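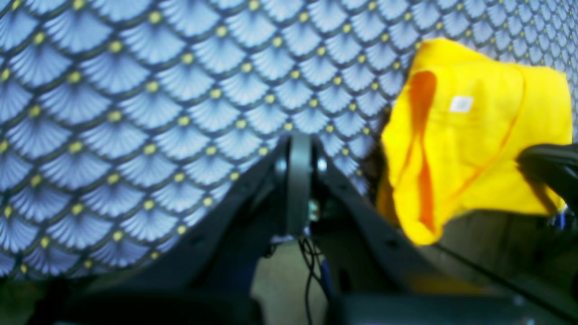 Linen Room and Textile Checklist, with Comments
Protcombe Guest House, February 25, 2022

Before anything else, thank you for keeping the linen room in such good order over the winter -- it's a pleasure to walk into a room that smells of clean cotton. I've gone through the usual list, and I've written more than I meant to under most of the headings, so please make yourself a cup of tea first.

1. Labels on colored cloths
Checked: OK, with a comment
The yellow cloth has a small white label, and I'd like every colored cloth we own to keep one. I know some people snip them off the minute a cloth comes out of the packet (I used to do it myself at home, they scratch so), but the washing instructions go in the bin with them. If a label has faded past reading, put the cloth in the "ask first" basket and we'll treat it as a cool wash until we know better.

2. Patterned fabric with the pleated fans
Checked: OK
I do love this one, all those pale blue and white fans with the little yellow dots where they meet. Please wash it separately from anything strongly colored, and that goes double for lemon yellow. A color catcher sheet is a help but it won't save you from a new cloth on its first hot wash. Iron on the reverse, medium setting, and let it cool flat before you fold it.

3. Loose threads and seams
Checked: two items set aside
Two of the older pillowcases from the Uvach order have seams coming open at the corner. They're in the mending bag with a safety pin at the spot, and they should be mended before they go through another wash. Threads shorter than a fingernail can simply be trimmed. Anything longer, follow it back and see where it starts before you reach for the scissors.

4. Dryer lint screen and vent
Checked: needs attention
The screen itself was clean, bless whoever did it, but the hose behind the dryer had a soft gray collar of lint where it meets the wall. This is the item I worry about most on the whole list. Clear the screen after every load, even a small one, and pull the dryer forward once a month to look at the hose. Unplug it first. The next full vent cleaning is booked for May, and I'd be much happier if the hose were seen to this week.

5. Iron, board and cord
Checked: OK
Cord sound, no scorching on the plug, board locks properly at both heights. The board cover is getting thin at the narrow end, so I've asked Dvořáček for a price on a new one. Until it comes, a folded towel under the cover does nicely.

6. Shelves and heavy items
Checked: OK, with a comment
Blankets and bedspreads belong on the lower shelves, please. I found the big winter quilts right at the top again, and I understand it, they're out of the way up there, but getting them down means standing on tiptoe with your arms full. The step stool is sturdy and its rubber feet are good. Use it facing the shelf and keep both feet on it.

7. Cleaning products
Checked: one bottle moved
The stain remover from Treltulport was standing next to the bleach. They now live on separate shelves, with the caps tight -- please leave them that way, and never pour one into a container that held the other. The 1,000 ml refill bottle has its own printed label and should be kept upright.

8. Floor and doorway
Checked: OK
Dry underfoot, mat lying flat, nothing stored in front of the door. The laundry cart was parked in its corner with the brake on. Lovely.

To do before the next check
Clear the dryer hose
Mend the pillowcase seams
Bring the winter quilts down
Fit the new board cover when it arrives

If you disagree with any of my comments, write it in the margin and leave the sheet on its hook by the door. I read every note, including the one about the radio, and yes, you may keep it on the windowsill so long as the cord stays well away from the sink.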